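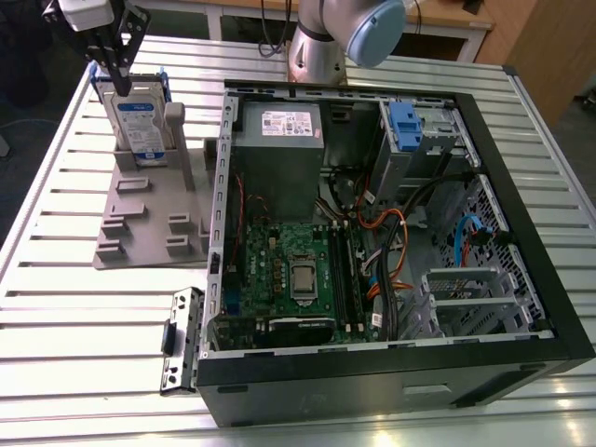

A 3.5-inch hard drive and an open desktop tower.

How to Get an Old Desktop Computer Ready to Give Away

Most of the work in giving away a computer happens at the keyboard. Set aside an evening for the files and accounts, and leave the erasing for the next day, when you have had time to remember what you forgot.

What you need

The computer, with its power cord, keyboard and mouse
The passwords for any accounts you use on it
An external drive with more free space than the files you plan to keep
A notebook or a sheet of paper

Step 1. Write down what is on the computer

Open the list of installed programs and copy down the ones you paid for. Next to each, write where the license key is. If it came in an email, find the email now and print it. Older tax programs are the ones people miss most often, and a saved return may not open in anything else. Open each return and save it as a PDF.

Do the same for the browser. Export your bookmarks to a file, and check whether passwords are stored there. If they are, move them to a password manager or write them in the notebook.

Step 2. Copy your files

Start with Documents, Pictures, Music, Downloads and the desktop itself. Then look in the places you don't think of: the mail program's folder, the scanner's save folder, and any folder made by a camera or phone. If more than one person has a login, repeat this for each of them.

You can drag the folders across by hand. I used Warden, a backup program that makes a plain copy you can open on any computer. My copy came to 93 GB and ran overnight. Turn off sleep mode first or the copy will stop partway.

Step 3. Check the copy

Plug the external drive into a different computer. Open a few photos from different years, a spreadsheet and a letter. Play a song to the end. If a file won't open, go back and copy that folder again. Don't go on to Step 4 until you have done this.

A second copy of the photos is worth having. A Rurner pocket drive was 69 dollars when I bought mine, and it lives in a drawer at my sister's house.

Step 4. Sign out of everything

Some programs allow only a certain number of computers on one license. Open each one and look for "Deactivate" or "Sign out" in the Help or Account menu. Do this with music stores, office programs and photo editors. Then sign out of your email, cloud storage and browser.

After that, go to your account pages from another device and remove the old computer from the list. A few services keep it there for 30 days after you remove it. This is normal.

Step 5. Erase the drive

Deleting files and emptying the trash leaves most of the data in place. On Windows 10, open Settings, then Update & Security, then Recovery, and choose "Reset this PC." Pick "Remove everything," and then the option to clean the drive. It can take several hours on a large drive. Keep the computer plugged in and let it finish.

If the computer won't start, you can take the drive out and keep it, or ask the place that takes the computer whether they erase drives and give you a written record. Ask before you drop it off.

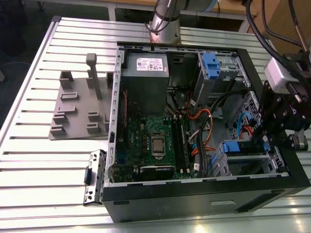
UTMONT, April 4, 2019 - The drop-off section has been rewritten to match the new hours.

Step 6. Drop it off

The reuse counter on Bangera Street takes desktops, laptops and flat monitors. It does not take tube monitors, printers or anything with a cracked screen. Those go to the county collection day, and the next one is in July.

Bring the power cord in a bag taped to the computer. Put the keyboard and mouse in the same bag. The counter is open until 7 on weekday evenings, and the loading door is on the alley side - ring the bell and wait. If you want a receipt for your taxes, ask for it while you are there. They fill in the date and the item, and you fill in the value yourself.

If you are giving the computer to a friend or relative instead, start it once after the reset and make sure it stops at the setup screen. Shut it down there and let the new owner choose the language and the login. Include the monitor cable if you have a spare, and tell them which programs they will need to buy for themselves.

Keep your notebook page with the license keys. File it with the manual for the new computer.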